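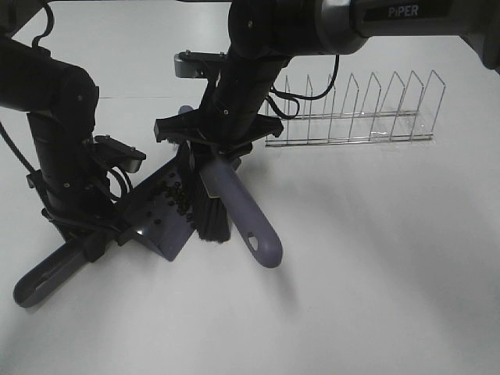
Sweeping up small stuff: which tips hold up

Most advice about dustpans was written by people who sell dustpans. I have swept up a lot of peppercorns, seed beads, dried lentils and aquarium gravel over the years, and I no longer believe half of what's printed on the cardboard sleeve. Below are the tips I get sent most often, with what I found when I tried them on a plain kitchen table.

"Any brush will do."
It won't, at least for small round things. Stiff, widely spaced bristles flick beads across the room. You want a dense brush, the kind where you can't easily see the base when you part the bristles with a thumb. Color doesn't matter, whatever the package says about dark bristles hiding dirt. Dirt you can't see is still dirt, and it ends up on the next thing you sweep.

"Use short, quick strokes."
Fine for crumbs. For pellets and beads it's terrible advice. Go slow, keep the bristles on the surface, and stop when you reach the lip of the pan. Then press the brush down and drag the last few over the edge with the bristles bent. A flick at the end sends them straight over the back of the pan or out the sides. I tested this with a cup of black peppercorns, ten passes each way, and slow won every time.

"Hold the pan flat."
Yes while you're sweeping, no once you're done. Tip the open edge up before you lift the pan, and keep the brush resting in the scoop on the way to the trash. Round things roll toward whichever side is lower and they roll quickly. The brush makes a decent gate. It's a dull tip and it works better than any of the clever ones.

"Buy the pan with the rubber lip."
I was ready to like this one. The Ramine pan I bought had a good soft lip for roughly two months, and then it curled at one corner and let everything under. A thin, straight, hard edge on a flat table does nearly as well. Check it in the store by setting the pan on a shelf and looking for daylight underneath. If there's a gap, put it back. On a floor with grout lines the rubber does help, I'll give them that.

"Long handles save your back."
On a hand set? Your back is bent either way. What a longer handle does give you is room to hold the pan steady without your knuckles touching the table, and a hole at the end so you can hang it up. Hang the brush too. A brush left standing on its bristles gets a permanent lean, and then it only sweeps well in one direction. A slot is easier to find with a hook than a small round hole, if you're choosing between two.

"Wet the brush to make things stick."
Please don't. Wet bristles pick up flour and dust and turn them to paste, and the beads still roll. If you have fine powder mixed in with your pellets, sweep the big stuff dry and wipe up the rest with a damp cloth afterward.

"Put a nylon stocking over the vacuum hose."
This one is everywhere, and it does work for a dropped earring. For 200 seed beads it's a nuisance. The stocking clogs, you turn the vacuum off over the box, and half of them land on the rug. A dustpan is faster on any hard surface. On carpet, okay, get out the stocking.

Work surfaces

A pale, smooth table is the easiest place to pick up dark beads, and a dark one is the easiest for rice. People tell me to buy a special sorting mat. The Wurnach one is fine but a bath towel with the edges rolled up does the same job, and you already have the towel.

Move whatever is standing on the table before you start, or at least sweep away from it. A wire dish rack is the worst offender. Small things slip under the bottom rails and you'll hear them rattle the next time you pick it up. I now lift mine off, run the brush through the spot where it stood, and put it back. It takes 30 seconds – less than I've spent fishing for one lentil with a butter knife.

Should the kitchen dustpan go near dishes at all? I keep two sets, one for tables and counters and one for floors, in different colors so they don't get swapped. I've been told this is fussy. The people telling me have mostly not looked closely at the bottom of their floor brush.

Washing the set

Warm water, dish soap, a few minutes of soaking, then comb the bristles with an old fork. Shake the brush hard outdoors and hang it bristles down. The Güneş spray that promises to "renew" bristles did nothing I could see that soap didn't. Skip the dishwasher unless the label says otherwise. I ignored that once and the pan came out with a warp in the front edge, so now it holds clothespins.

Don't wait for a big spill to find out your pan has a gap. Drop a spoonful of peppercorns on the table some evening and try it. If more than a couple stay behind after two slow passes, the lip is bent or the brush is worn, and no tip on this page will fix either of those.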